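Home | News | Business | Schools | Contact

Filed under: Local Business, Workplace Safety

Sawatzky halted a two-armed robot at its Peltamcombe shop in February after a gripper closed with too much force and cracked 2 earbud cases. The fault came 198 cycles into a shift. Staff hit the stop button — no one was hurt.

The company blamed a bad force reading and replaced the sensor. Work resumed at a lower speed after 28 test cycles.
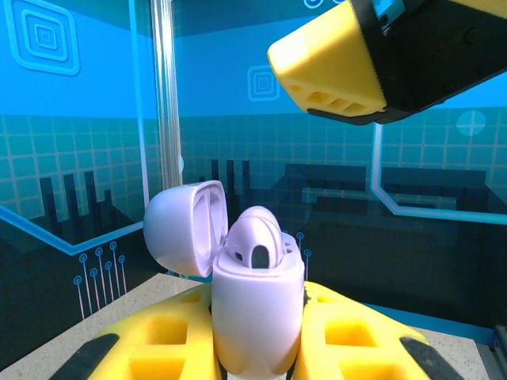 Last updated: February, 3:15 p.m.

Sawatzky's Sundmont shop was not affected.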